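Storing Electric Toothbrushes Upright in a Mug

Part of the Groltdale household notes. Covers electric toothbrush handles with the brush head attached, stored on a shelf, vanity or small table.

Why a mug

An electric toothbrush is heavier and thicker than a manual one. Most bathroom tumblers are light plastic, and a powered handle dropped into one of them will usually tip it as soon as the handle leans past the rim. A glazed or matte stoneware mug has a thick base and a low center of gravity. It also has a handle, so it can be carried to the sink for rinsing with one hand.

The charging stand that comes with the brush is a reasonable place for it while it charges. Between charges the stand collects toothpaste residue in the recess around the post, and the residue is harder to remove from there than from the inside of a mug.

Choosing the mug

Inside width matters more than height. Place the toothbrush in the mug, thick end down, and let it lean against the rim. The handle should reach the floor of the mug without wedging against the wall. If it has to be pushed, use a wider mug.

The rim should sit well below the brush head. With a standard mug and a full-size handle this is never a problem. With a travel-size handle or a child's brush, check it. Bristles that rest on the rim will flatten on one side and will pick up whatever is on the rim.

Straight walls are easier to clean than a belly shape. Avoid mugs with a narrow foot, which wobble on tile. A mug with a chip inside the rim should not be used, as the bare clay holds water.

Color has no effect on function. A medium or dark interior hides toothpaste marks, so the mug tends to go longer between washes than it should. A white interior shows them early.

The Estitz straight-sided mug and the Mengal short tumbler were both tried for this page. The Estitz held one adult handle and stayed put when the brush was dropped in from above. The Mengal tipped on the second try and was returned to kitchen use.

Preparing the surface

1. Clear the area and wipe it. Wood needs a nearly dry cloth. Tile or stone can take a wet one.

2. Choose a position away from the front edge. The middle of a small table or the back half of a shelf is suitable. Elbows and towels reach the front edge first.

3. If the surface has a cable opening, keep the mug to one side of it. Drips from the brush will otherwise run down to whatever is plugged in underneath.

4. On bare wood, put a coaster under the mug. Cork is adequate. Felt stays wet and should not be used.

5. Turn the mug so that its handle faces the hand that will pick it up, and at an angle to the edge. A handle pointing straight out over the front gets caught by sleeves.

Placing the brush

1. Switch the toothbrush off. Check this by looking at the indicator, if there is one. Some models restart when the button is pressed against the mug wall.

2. Remove the head and rinse both the head and the top of the handle, including the metal shaft. Paste dries at the joint and forms a dark ring.

3. Shake the handle twice over the sink, shaft down. Dry the body with a towel.

4. Refit the head. Leave the travel cap off. A cap over damp bristles slows drying.

5. Hold the toothbrush by the thick part of the handle, brush head up, and bring it over the mug at a slant. Keep the bristles clear of the rim.

6. Lower the thick end until it touches the bottom. Lower it all the way – a drop of even a short distance can chip the glaze, and the base of the handle usually carries the charging coil.

7. Let the handle lean toward the side of the mug opposite the mug's own handle. The two weights then offset each other to a small degree.

Steady the mug with the free hand during steps 5 and 6. The mug is most likely to tip while the brush is touching the rim and has not reached the bottom.

Two brushes in one mug

Two full-size handles fit in a wide mug, but the heads should not touch. Lean them in opposite directions. If the heads still meet at the top, use two mugs. Colored rings at the base of each head are enough to tell them apart. Three or more handles belong in a rack. The Griltunia wire rack was covered in an earlier page.

Drying and cleaning

Water runs down the handle and collects at the bottom of the mug. A teaspoon of standing water is enough to leave a pink or gray film within a week. Empty the mug every day. Wash it with hot water and dish soap twice a week, or put it through the dishwasher if the maker allows it. Dry the inside before putting the brush back.

A folded square of paper towel in the bottom takes up the drips. Change it daily. A damp square left in place for several days is worse than no square at all.

Wipe the underside of the toothbrush handle whenever the mug is washed. If white residue has hardened there, soften it with a cloth soaked in warm water for 2 minutes and wipe again. Do not scrape it with metal, and do not immerse a handle that is not rated for it.

Faults and corrections

Mug tips when the brush is released: the mug is too light or too tall. Use a heavier one. Pebbles in the bottom add weight but trap water.

Brush slides around the rim: the interior is too smooth or too wide. A silicone disk in the bottom stops the base of the handle from moving.

Ring on the table: the foot of the mug is unglazed and is drawing up water. Dry the foot and add a coaster.

Musty smell: wash the mug, then remove the head and clean inside its collar with a cotton swab.
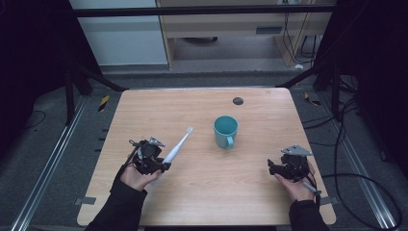 Can the brush head be stored in the mug separately from the handle?

It can, provided the head stands with the bristles up and the mug is dry. In a deep mug a loose head tends to fall over and lie in the drip water, so a shallow cup works better for this.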